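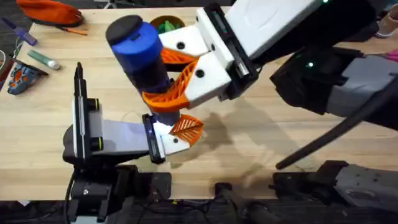

Compliant fingers should be treated as consumables, with a part number, a log entry and a replacement interval, and most sites I visit treat them as part of the gripper. A printed lattice finger is a spring. It takes a set, its mesh fatigues at the root, and the grip it gives in July is not the grip it gave in March. The two-arm cell shown at the top has orange lattice fingers on both arms, with the right arm's pair closed on a dark cylinder and a finger of the left arm directly beneath the tapered end. In a hold like that, any set in one finger shifts the object relative to the other arm, and the controller has no joint reading that will show it.

The usual practice at our Cairns workshop, until last year, was to recalibrate the arms whenever handovers began to miss. Iker Montoya kept the records. Of 79 recalibrations, 35 were followed by another within the same week. The arms were within tolerance on nearly all of those occasions. We were correcting the kinematics for a fault in the rubber, and each correction made the next finger change worse, as new fingers were then being run against offsets tuned to tired ones.

My proposal is plain. Change fingers as a full set across both arms, never singly. Mark the fitting date on the base block in paint pen. Before touching calibration, close each gripper on a gauge pin at low force and measure the tip offset. Anything over 4 mm and the set comes off. Torque the base screws dry, and check them again after the first shift.

Leandro Montoya disagrees with me on full sets. His argument is cost: the Vima fingers we buy come in bags of 6, a two-arm cell uses four, and the remainder sits in a drawer ageing at much the same rate as the ones in service. He would swap the worst finger and rotate the others. I accept the arithmetic. I don't accept that a technician at the end of a shift can pick the worst finger by eye, and I have watched good ones get it wrong.

The Prikier maintenance template has no line for fingers at all. It covers belts, cable chains, connectors and base clamps, then stops at the wrist flange. Zesitz at least lists "end effector, inspect", without saying what for. Both should be amended to include tip offset, root cracking and fitting date, recorded per finger. Until they are, write the lines in by hand on the back of the sheet.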